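We use cookies to make this site work better. By staying here you agree to our cookie policy. Accept

Samirau Realty, September sales meeting, my notes

Elie Chamoun in the chair, with Rania Awwad, Dalal Sleiman, Svyatoslav Vasylenko and me (Rami Yammine, stuck with the pen again). We got going at 9:05, once the coffee showed up!

Last month's minutes were fine with everyone.

Listings. We have 32 homes on the books, five of them new. Rania's two on Kocsis Road are getting plenty of calls — she wants the second open house moved to the morning so it doesn't clash with the ball game. Agreed.

Pondska condos. Dalal met the builder and he'll let us have 40 units in the first release. I asked about parking and she's going to find out. Svyatoslav thinks the one-bedrooms are priced too high, and I'm with him on that, but Elie wants to hold until the first offers come in. 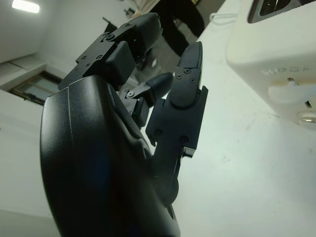

Black robotic hand, close up.

Mailers. Fata Print quoted us for 100 postcards per street. Rania to order for the lake side only.

Keys. Please sign them out, people — I spent half an afternoon looking for the Kocsis Road set and it was in my own drawer.

Elie closed the meeting at 10:15. Dalal is bringing the parking plan next time.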